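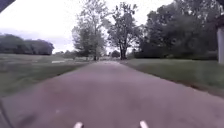
The Karkenine path on Monday morning, seen from the robot.

Search this diary Go

Monday evening

I came home at six with grass on my shoes and a list of prices in my pocket, and I want to write before I forget which price belongs to what.

We have the Skesik on rent from Rasport until the end of the month. After this we must say yes or no for the next year, and the town office wants the request on one page. I have four pages. The robot is for path inspection: it goes along the path, it records the surface, and somebody at a desk looks at the recording and marks where repair is needed. The rent is 700 euros per month and it was accepted in June without much discussion. To buy is another thing, and for this I need arguments that I can defend.

Today I wanted only to look at the ground. In the first version of my budget I wrote "paths, paved" as one line, with one kind of wheel and one estimate for wear. I wrote this at the table with the map in front of me. On the map the path at Karkenine is a thin gray line and it looks the same from one end to the other. In the pictures from today there is asphalt with patches in it, and there is also gravel, so my one line must become at least two. I am a little ashamed that I did not go there first.

The wheels

The standard wheels are included in the purchase price. The set for loose ground is 298 euros, and I had crossed it out last week because it looked like a luxury. Now I have put it back. I looked for a long time at the stones close to the robot, the coarse ones lying over the older paving, and I asked myself what a small wheel does with them every day for a year. I do not know the answer. I know only that I do not want to ask for money a second time in winter, when the budget is closed and the person who signs is on holiday.

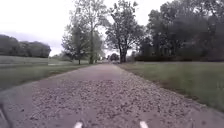 Rasport wrote in the afternoon that gravel of this kind is permitted for the standard wheels, but that they count it as "heavy use" and the service interval becomes shorter. I asked how much shorter. They said it depends on the speed and the load, and that they would send me a table. The table did not come yet. I would like to have it before I change the number in my sheet, so for the moment the cell is yellow.

Service is the line I understand least. A technician costs 80 euros per hour and the travel is extra. If the robot stays at Arnaud, where we have the garage, the travel is short. If it stays at Karkenine, we save our own driving but we need a lockable place with electricity, and I did not put any money for electricity work. Maybe it is better to leave it at Arnaud for the first year and write the Karkenine shelter as a wish for later.

Then the batteries. The offer includes one. I want two, so that one can charge while the other is working. I forgot to ask if the second battery needs its own charger — this is exactly the kind of thing that makes a budget wrong, and I wrote it on my hand in the bus so it goes into tomorrow's e-mail.

The bridge is also on my list now. There the path is crushed stone, and at the concrete I saw some blue graffiti. This made me think of cleaning reports. At the moment a person goes by bicycle and writes them on paper. If the same recording can be used for the surface and for the walls, then two departments could share the cost, and my page becomes easier to defend. But I must be careful: I have not asked the other department, and I should not write their money in my sheet before they have heard of it.
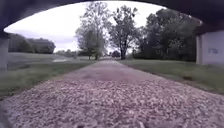

What I will do tomorrow

Ask for the wear table again. Ask for the charger. Ask if the rent already paid can be taken off from the purchase price, because in the contract there is one sentence that could mean this and could also mean the opposite. I read it in the original and in the translation and I am not wiser.

Then make the four pages into one. I think I will remove the whole part about night driving. I like it, but no one asked for it.

Tired now. The soup was too salty.

Last updated 15/09/2025

3 comments

pathkeeper
Please check if the wheel set includes the mounting. With our machine the wheels came in a box and the fitting was invoiced separately, by the hour.

Anonymous
Why buy at all? If the rent was accepted once, they may accept it again, and then the wear is the supplier's problem. I would compare both over three years.

Author of this diary
Thank you both. I have added the mounting to my questions. The three-year comparison I have on page three, but with the old wear number, so I must do it again when the table arrives.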